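4. Comparing the two hand grippers

Do section 3 first. If the controller still shows amber the readings below mean nothing.

You will need both hand grippers, the Grurnard (angular jaws) and the Flotov (flat pads), plus the controller, two cables and a clean sheet of paper for the table. Tape the paper down at the corners. It creeps otherwise.

4.1 Plug the Grurnard into port A, Flotov into port B. Not the other way round — the controller does not check, it just logs the wrong name.

4.2 Switch on. Wait for green on both ports.

4.3 Open each gripper fully, then close it on nothing. Write down the two numbers. Ours were 2,932 open and 355 closed on the Grurnard. Yours will differ a bit, fine.

4.4 If closed reads over 905, stop. Jaw is not seating. Go back to 3.6 and redo the zero.

Note: firmware from before January shows open and closed swapped on port B. Update it or remember to swap them back.

CAUTION: Keep fingertips out of the jaws when the controller is starting up. They can twitch.

4.5 Pick your test objects. One stiff, one soft. Small box and a fabric bag will do for a first go. Weigh them if you have scales.

4.6 Put the stiff object in a shallow tray. Start recording.

4.7 Grip, lift, hold, set down. Three times with each gripper, same hand. Then swap hands and repeat.

4.8 Same again with the soft object, no tray. 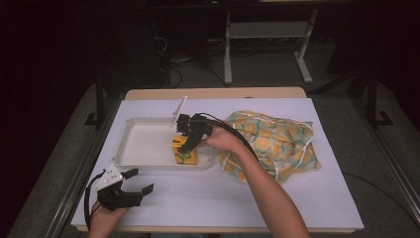 Cable routing matters more than people expect, and most bad runs at Insaurralde came down to it. A tight cable pulls on the wrist and the force trace goes lumpy. Leave enough for a loose curve out of the back of the gripper, over the hand and down by the arm, as on the one pressing the yellow box into the tray. Keep the second gripper clear of the tray while the first one is working. Holding it over the paper is OK, resting it on the paper is not, the pads pick up fluff.

4.9 Stop recording before you put anything down. Save as gripper name, object, hand.

Note: if a run drops out half way, delete the whole set and start agian from 4.6. Don't patch runs together.

CAUTION: Unplug at the controller end first. Pulling at the gripper end bends the pins and Drarodmont does not sell them seperately.

4.10 Wipe pads with a dry cloth. No spirit on the Flotov, it lifts the glue.

Results sheet is in section 6. Camera set-up is section 5, skip if already done.

Last changed Feb 25, 2018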